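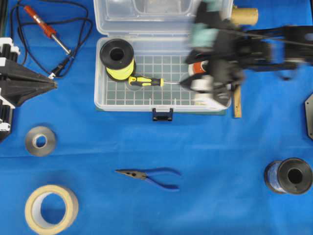 工具まわりの収納をずっと探していて、ようやく腰を据えて使えるものに当たったので書いておきます。Prelikのふた付きクリアボックス、浅型のLサイズです。近所のホームセンターで1478円でした。買ったのは去年の10月で、この記事を書いている2022年8月8日の時点でほぼ毎日開け閉めしています。

もともと私の電子工作の道具は、お菓子の缶と靴の空き箱に分かれて入っていました。はんだごては缶、テープ類は靴箱、配線材のスプールは棚の上にそのまま。作業を始めるたびに三か所を回って集め、終わるとまた三か所に戻す。これが地味に面倒で、週末に「ちょっとLEDの線をつなぎ直すだけ」のつもりが、道具を出した時点でもうお茶が飲みたくなるんですよね。

で、この箱。まず透明なのが想像以上によかったです! 透明ケースなんて今さら感動するものでもないと思っていたのに、黄色い線のスプールが入っているか、白いテープがまだ残っているか、ふたを閉めたまま横からわかる。缶のときは毎回開けて、違う、こっちじゃない、とやっていたので、この差は大きいです。

ふたは本体とつながったヒンジ式で、奥へぱたんと倒せます。別体のふただと作業台の上で置き場所に困るし、気づくと上に物を積んでしまって閉められなくなるのが私の定番でした。つながっていればその心配はありません。ただし開けたときに奥行きが倍近く必要になるので、壁にぴったり寄せた机だと少し手前に出して使うことになります。奥行きの浅い机の人は、買う前に開いた状態の寸法を測ったほうがいいです。

留め具は黒いラッチで、手前側についています。最初は硬くて、片手ではなかなか外れませんでした。一か月ほど使ったらほどよくなって、今は親指だけで開きます。車に積んで実家の網戸と呼び鈴を直しに行ったときも、途中で開いてしまうことはなかったです。

底が小さな四角いマス目になっているのもこの箱の特徴です。平らな底だとドライバーがころころ動くのですが、こちらは凹凸に引っかかるのか、持ち運んでもそれほど暴れません。そのかわり掃除は少しやりにくいです。被覆のくずや、はんだの小さな粒がマスに落ちると、指ではまず取れません。私は古い歯ブラシで隅を掃いてから、逆さにして新聞紙の上でとんとん叩いています。細かいネジをそのまま放り込むのもおすすめしません。一粒ずつつまみ出すはめになります(やりました)。

入れ方もいろいろ試しました。いま落ち着いているのは、左に配線材のスプール、右の端にテープ類、そのあいだにドライバーを寝かせる形です。スプールは横に転がすより、穴を上に向けて立てたほうが場所を取らず、線もほどけにくい。テープは幅のあるガムテープや大きなマスキングテープまで入れようとするとすぐ満杯になるので、大巻きのものは外に出しておくと割り切りました。細い巻きのものだけ箱に入れておけば、普段の作業には十分です。

はんだごては入れていません。長さの問題もありますが、それよりコードです。あの黒いコードはきれいに巻いたつもりでも箱の中で必ずほかの道具に絡んで、ドライバーを取ろうとするとこてまで一緒に釣れてくる。冷めきらないうちに透明の箱へ入れてしまう自分も簡単に想像できるので、こてだけは専用のスタンドと一緒に別の場所です。

ついでに、一緒に使っているものも少し。作業台にはBokhamの青い布を敷いています。もとはテーブルクロスとして売られていたものですが、銀色の工具が見つけやすくて気に入っています。白っぽい天板の上では、切ったリード線やラジオペンチの先が目に入りにくかったんです。布なので熱には弱く、はんだ付けのときは必ず耐熱マットを重ねます。一度横着して小さな焦げを作りました。洗濯は普通にできて、端のほつれも今のところなし。

ラジオペンチは青い柄のを使っていて、これは箱に入れたり入れなかったり。出番が多すぎて、結局いつも手前に転がっています。箱の中に「定位置」を作ってあげても戻らない道具はあるもので、そこはもう諦めました。

比較のために書くと、以前Van Dijkの仕切り付きケースも使っていました。こちらは仕切りが細かく、抵抗やコネクタの整理には今でも現役です。でもスプールやテープのような丸くて厚みのあるものは、仕切りに合わず入りません。部品はVan Dijk、道具と消耗品はPrelik、と分けたらすっきりしました。もう一つ、Bradachの布製ツールロールも借りて試しましたが、ドライバーを何本も揃えて持ち歩く人向けという印象です。私のように本数が少なくて、かさばる消耗品が多いタイプには箱のほうが合っていました。

気になったところも挙げておきます。透明の樹脂なので擦り傷はそれなりにつきます。ふたの上面はもう細かい線だらけで、新品の頃ほど中がくっきり見えません。横の面はまだきれいなので、私は困っていませんが。それから、積み重ねはできるものの、重いものを入れて二段にすると上の箱が少し滑ります。間に滑り止めシートを一枚挟んだら落ち着きました。持ち手がないのも惜しいです。両手で抱えるしかないので、部屋から部屋へ運ぶときにドアを肘で開けることになります。次のモデルで持ち手がついたら、たぶん買い足します。

とはいえ、この値段でこれだけ毎日が楽になる買い物は久しぶりでした。箱をひとつ持ってくればすぐ始められて、終わったら戻してラッチをかけるだけ。おかげで後回しにしていたデスクライトの配線も、子どものおもちゃの電池ボックスも片づきました。先週もう一つ買い足して、いまは塗装用の筆とサンドペーパーをどう入れるか考えているところです。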